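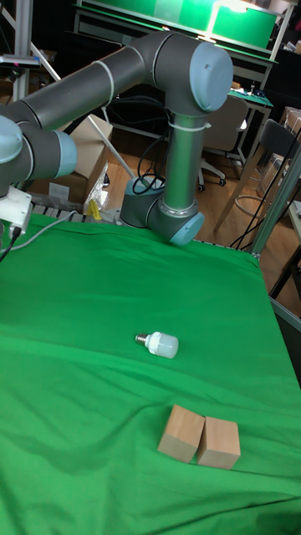
LED lamps glow when off and flicker at low dimmer settings

Support > Lighting > Dimmed circuits > Ticket 1306
Last updated: November, 16:40

Status: open, workaround in place
Site: Foltmont, ground floor corridor and meeting room
Dimmer: Kerine wall unit, leading edge, two-wire
Lamps: Tudora screw-base LED, listed as dimmable

Reported fault

After the old filament lamps were changed for LED, the corridor lamps give a faint glow with the dimmer switched off. Below a third of the slider travel they flicker, and one lamp drops out before the others. The meeting room is on the same distribution board with a plain switch and shows no fault. The dimmer was not changed when the lamps were.

Checks, first visit

Supply voltage at the board steady over the morning. Neutral terminals on the lighting circuit tightened, one was slack by a quarter turn. No change to the flicker.

Lamps swapped between corridor positions. The lamp that dropped out first still dropped out first in its new position, so the holder and its wiring were left alone. The same lamp run from the meeting room switch gave steady light for an hour.

Dimmer label reads 200 W minimum load. Full corridor load with the LED lamps fitted is 73 W. With the filament lamps it was well above the minimum. The dimmer is therefore working outside its range at every setting, including full.

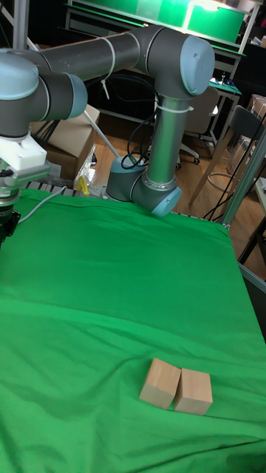

Photo: Waraporn Sriwong

Checks, second visit

One filament lamp was put back as a temporary load. The glow when off went away. The flicker moved down to the bottom tenth of the travel but was still there. Total load was still under the label figure, so this only shows the direction of the fault and is not offered as a fix.

Filament lamp removed. A bypass load from Hutchins was fitted across the lamp feed at the first ceiling rose. Result:

Dimmer off: no glow seen with the corridor dark.
Full: steady.
Half: steady.
Quarter: slight flicker when the meeting room heater switches in.
Bottom of travel: lamps go out unevenly.

The heater is on a different circuit from the lights. The voltage dip when it starts is small and within limits, but the dimmer firing point shifts with it and the lamps show this at low level. 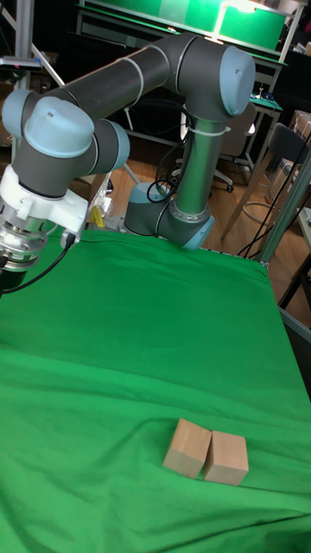
The low-end trim on the dimmer was then raised until all the lamps stayed lit at the bottom of the slider. The trim screw is behind the front plate and the circuit must be isolated before the plate comes off. Three clicks clockwise was enough. The lowest light level is now brighter than the site asked for, but it is even along the corridor.

Proposed fix

Replace the dimmer with a trailing-edge type that has a neutral connection and a low minimum load. There is no neutral in the switch box at present. The nearest is in the junction box above the door, so a short run of new cable is needed. Leave the bypass load in until the new unit is fitted, then take it out and test again at each setting.
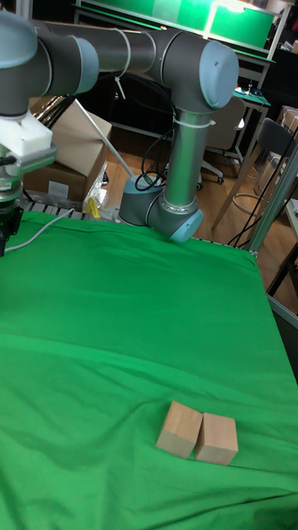

Oldřich Beneš: Please check the depth of the back box before ordering. The one in the corridor is shallow and the trailing-edge units I have fitted need more room once a neutral is added. I would also keep the bypass load on site until the new dimmer has been through a few evenings.

Box depth to be measured on the next visit. Trim setting to stay as it is. Dimmer order on hold until the measurement is entered on this ticket.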